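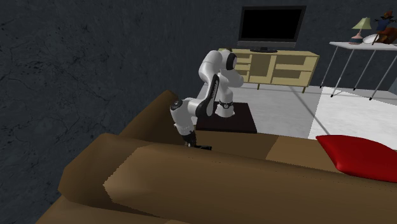 Brown sofa in a living room setting, computer rendering.

MEDIA RELEASE
For immediate use

Netau opens repair and re-covering service for household sofas

Furniture maker Netau is pleased to announce that its new repair and re-covering service for sofas and armchairs will open to the public in May. The service will accept furniture of any maker and any age, and it will operate from the company's workshop in Muro, beside the existing showroom.

Until now Netau has repaired only the furniture which it sold itself. During the last year the workshop received 504 requests from households who own a sofa of another maker and wished to keep it. Most of these requests had to be declined, and many customers told us that they could not find another workshop in the district.

"A sofa with a good frame can serve a family for a very long time," said Iolo Bowen, managing director of Netau. "The fabric becomes tired much earlier than the timber. We have met many people who were ready to throw away a solid piece of furniture only for the reason that the seat was sagging or the colour had faded on one side. We would like to offer them another possibility, at a price which is fair."

How the service works

Customers are asked to send the measurements of the furniture and a short explanation of the damage. A member of the workshop will reply with a first estimate within two working days. If the customer agrees, the furniture is collected from the home, and it is inspected in the workshop before any work is started. The final price is confirmed in writing after this inspection. No work is done without the approval of the customer.

The usual time for a full re-covering is nine weeks, counted from the day when the fabric is chosen. Smaller repairs, such as a broken spring, a loose arm or an opened seam, are normally finished much sooner. Customers who cannot be without a sofa during this period may borrow a simple two-seat model, as long as one is available.

Fabrics and filling

Netau will offer two fabric ranges at the opening. The first, called Brito, is a woven wool blend for rooms with heavy daily use. The second, called Mustus, is a softer cotton and linen cloth with a washable finish. Both ranges include several browns and greys, which remain the colours most often asked for by our customers, and also a number of brighter colours for those who want to change the character of the room. Customers may also bring their own fabric, provided that it is strong enough for upholstery. The workshop will give advice on this question before the fabric is cut.

Old filling is removed and replaced where it is necessary. Cushions can be made firmer or softer than before, and the height of the seat can be changed a little. This has been a frequent wish from older customers who find it hard to stand up from a low sofa.

Training for new upholsterers

Together with the service, Netau will start a training place for upholstery. Trainees will learn under the guidance of Hywel Penry, head of the workshop, who has been in the trade since he left school.

"It is slow work to learn, and the hands need time," said Mr Penry. "When you open an old sofa, you see how the other person has worked before you, sometimes very well and sometimes in a hurry. For a trainee this is the best teacher. I am glad that we will have more old furniture on the benches, and that I will have somebody to show it to."

Applications for training are open to adults of any background. Earlier experience with sewing or woodwork is welcome but it is not required. Applicants should write a short letter and tell why they are interested in the trade.
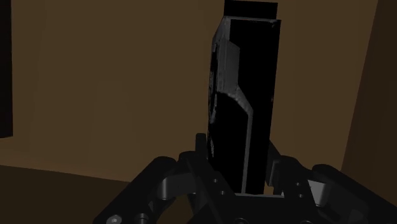
Opening hours and bookings

The workshop counter will be open on working days from 9 am. Bookings for inspection can be made at the counter, by telephone or through the form on the Netau website. Parking for loading is found behind the building. Customers who bring the furniture by themselves are kindly asked to book a time in advance, so that there are enough people present to help with lifting.

Samples of both fabric ranges can be borrowed free of charge for one week.

About Netau

Netau designs and makes sofas, armchairs and footstools for the home. The company has its workshop and showroom in Muro.

Media enquiries

Please direct all questions and interview requests to the Netau office in Muro. Iolo Bowen and Hywel Penry are available for interviews by appointment.

ENDS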